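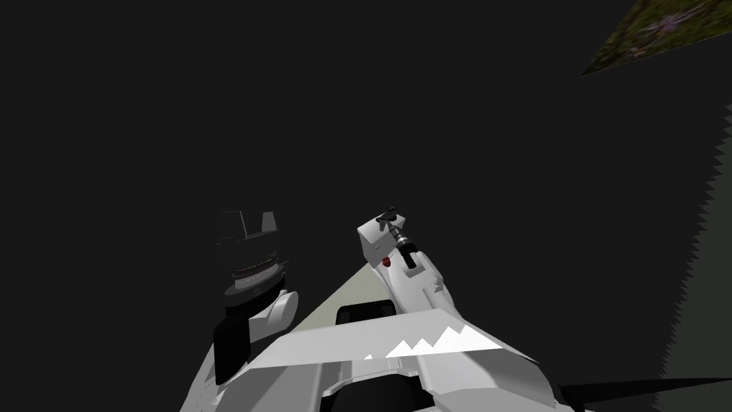 Ikolcombe Handling Group
Working party on two-arm machines: minutes of the January meeting

In the chair: Estíbaliz Bustamante. Also present: members for Rollis, Seol and Skolberg. Apologies were received from the storage sub-group. The meeting opened at 10.15.

1. Minutes of the last meeting
Agreed, with one change. Under item 4, "must" should read "should" where it concerns the marking of tool racks. The chair will send out the corrected copy.

2. Matters arising
The numbering of the code was still out of step with the contents page. Seol had sent a list of the wrong cross-references. Carried over.

3. Simulated trials before live work (section 3 of the code)
The draft says that any new pick must be run in simulation before it is tried on a machine. Rollis reported that the shared log now holds 2306 simulated runs. Skolberg asked how many had a written note of the grip used. Rollis thought well under half and did not want to give a figure.

There was a long discussion on whether a run without a note should count. Skolberg said it should not. Seol said old runs should be allowed to stand and the rule applied from now on. The second view was agreed. The note is to give the item, the side gripped, which arm was used and where the item was meant to go.

4. Soft and part-filled packs (section 5)
The present wording treats a tube in the same way as a rigid bottle. Members did not think this was good enough. A tube has a hard cap and a flat sealed end, and the code should say which part the fingers may close on.

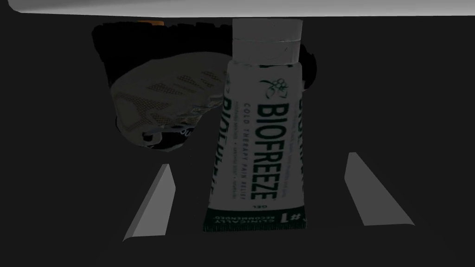 Item 4: gel tube between the gripper fingers, cap upwards.

Proposed wording: "Fingers shall be set either side of the pack and level with each other before closing. Closing force shall be set for the softest part of the pack that the fingers can reach." Rollis wanted a maximum force in newtons. The chair said the group had no test results to base one on and the table should be left blank for now. Wording agreed, table left open.

Seol raised printed labels. Where a pack has to be read by a scanner, the fingers should not cover the code. Agreed to add a line.

5. Tools held in the gripper (section 6)
Skolberg asked that hand tools be dealt with apart from packs. A tool with a crossbar can turn in the grip if it catches on something, and the clear space around the arm should be worked out from the longest part of the tool. Agreed in principle. Skolberg to draft.

6. Position of the second arm (section 7)
The draft is silent on what the other arm does when only one is working. Three options were put: park it fully, hold it still where it is, or let it move within its own half. Members preferred the second for short jobs.
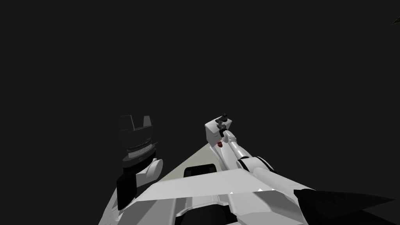

Item 6: both arms forward of the body, right gripper raised.

Rollis pointed out that holding still needs a time limit. Over 9 minutes was felt to be too long, but no limit was agreed. To come back.

7. Actions
Rollis: add a grip note field to the shared log.
Seol: wording on labels; resend the cross-reference list.
Skolberg: draft of section 6.
Chair: circulate revised sections 3 and 5.

8. Any other business
Seol asked for papers to go out earlier. Noted.

The meeting closed at 12.05.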